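Site procedures board: Revision of Rule 11, drive removal with a gripper

m_rallis
The Stolasthorpe working group proposes the following text for Rule 11. Comments are invited until the end of October.

11.1 The gripper shall approach a drive at 250 mm per minute or less.
11.2 Hard drives shall be handled by the caddy or pull tab.
Reference views, gripper and open computer:
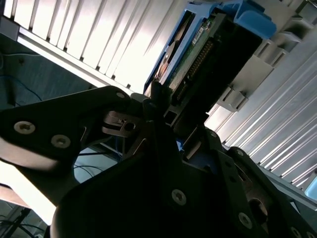
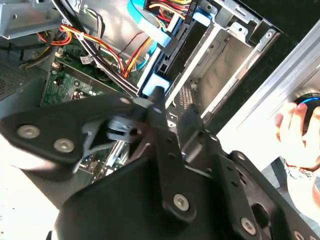
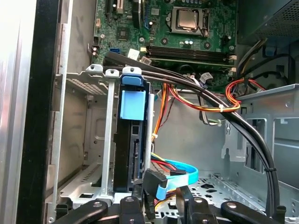
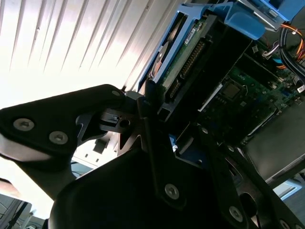 11.3 Cables shall be released before the drive is drawn.

Ilse Tiedemann
Pimdale cannot support 11.1 as written. The limit is suitable for the last 2 cm – it is excessive for the full approach.

lazaridis_qa
I disagree. A single limit is easier to audit.

m_rallis
Both positions are noted. Ms. Tiedemann is asked to submit alternative wording for 11.1.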